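Gilix "Rirkthorpe" reissue: mastering level and channel balance
Board: Pressings and Masters

toft_h
Compared the new reissue against my 1998 CD. Track two is 13 seconds shorter on the reissue. The fade starts earlier and the last guitar phrase is gone. The booklet credits Steinar Bundgaard with the transfer and doesn't say which tape he used.

phelan_r
Probably the single edit. Stamik issued the song as a 45 with an early fade, and that master was the one in better shape.

toft_h
The single edit also drops the second bridge. The reissue has it. So no.

ecaterina_s
Agree with Halfdan. I lined both up in an editor. They match through the second bridge, then the reissue fades. It's the album mix with a new fade on top. The left channel is also down 1 dB for the whole track.

phelan_r
Could be azimuth error on the transfer. That would give you a quieter left side.

ecaterina_s
Azimuth error costs you treble and mono compatibility. This is flat across the band. Somebody moved a gain control.

phelan_r
Fine on the balance. I still don't buy a new fade. Bundgaard's other transfers leave the endings alone.

groove865
Is the LP the same? I only have the download.

toft_h
LP is the same. Matrix ends in 1668, side A. Surface noise is low. The fade is identical to the CD.

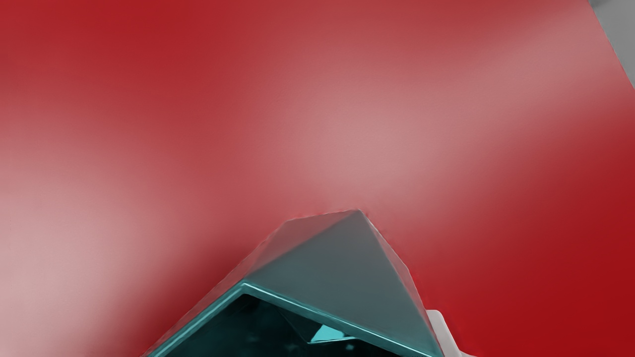 Mostly red.

groove865
Thanks. Will hold off on the LP, then.

ecaterina_s
If you want the full ending, the Hallgrímsson compilation from January has it, with correct balance. It is louder and the bass is boosted below 123 Hz.

phelan_r
That boost ruins it for me. I'd take the short fade.

toft_h
I wouldn't. Bass can be fixed with EQ. I've written to the label and will post the answer if I get one.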